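Washing a down jacket at home – am I about to ruin it?

harnwood_hiker
Right, I've had my down jacket for donkey's years and it has never once been washed. Not properly. I've dabbed at the collar with a flannel and that's your lot. It still keeps me warm but it's gone a bit sad.
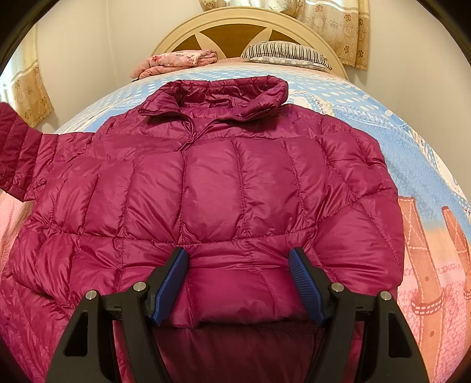 The cuffs are grubby, the collar smells of sun cream from a trip in about the last ice age, and I'm going up to stay with my friend Seul-gi in January, where the heating is more of a rumour. So it needs doing before then. My mum says never put down in a machine, ever, and the label has worn off completely. What do you lot do? I've got an ordinary front loader, no tumble dryer, and a launderette ten minutes' walk away.

Ridwan S
Machine wash, 30 degrees, liquid soap made for down, no softener. I've done mine every spring and it's fine. Do all the zips up first and empty the pockets, I once washed a whole packet of throat sweets and the inside of the drum smelled of menthol for weeks.

The washing is the easy bit. Drying is what gets people. You want the launderette, one of those big dryers on low, and plenty of coins. Bring a book.

kettle_on
I'm going to disagree with Ridwan a bit. I'd do it by hand in the bath. My front loader spins at 800 on its gentlest setting and I don't fancy that for something old with tired stitching. Lukewarm water, push it under, let it sit, squeeze it gently, rinse until you're bored and then rinse again. Support the whole thing from underneath when you lift it out! A soaked down jacket weighs a ton and the baffles inside can tear if you haul it up by the shoulders.

Ridwan S
Fair enough on lifting it, but hand washing never gets all the soap out, and leftover soap is what makes down go flat. I'd take a machine with an extra rinse over an hour on my knees by the bath any day.

kettle_on
I do three rinses and I've never had a flat one. Each to their own!

Rakiya_I
Mine went in the machine and came out looking like a wet bin bag with peas in it. I nearly cried. Don't panic if that happens, the clumps are just wet down. It took three goes in the launderette dryer with a couple of clean tennis balls, and between goes I pulled the lumps apart with my fingers through the fabric. By teatime it was puffy again.

Don't put it away until you're sure. The outside feels dry ages before the middle does, and damp down gets a smell you won't forget. I left mine over the airer for another two days to be safe.

harnwood_hiker
Thank you all, this is great. Does it have to be the special soap? The outdoor shop wants silly money for a small bottle and I've got half a bottle of stuff for woollens under the sink.

Gun-woo J
I used wool wash on mine and it was all right, though I couldn't swear it came up as fluffy as it did with the proper stuff. Avoid anything with enzymes in it. For the collar, a drop of washing up liquid on an old toothbrush, ten minutes, wipe off, then wash as normal.

Ridwan S
Please just buy the bottle. It'll do several washes and you've only the one jacket.

kettle_on
On that we agree – buy the bottle.

harnwood_hiker
Fine, fine, bottle bought. I'm going with the machine and an extra rinse (sorry kettle_on, my bath is tiny and my knees are worse). Launderette on Saturday morning with a bag of coins and two tennis balls pinched off my brother. Will report back.

Related threads
Reproofing a waterproof that has stopped beading
Moth holes in a wool jumper, darn or felt?
Best way to store a sleeping bag in a small flat
Stuck zip on walking trousers
Is it worth paying to have a down coat cleaned?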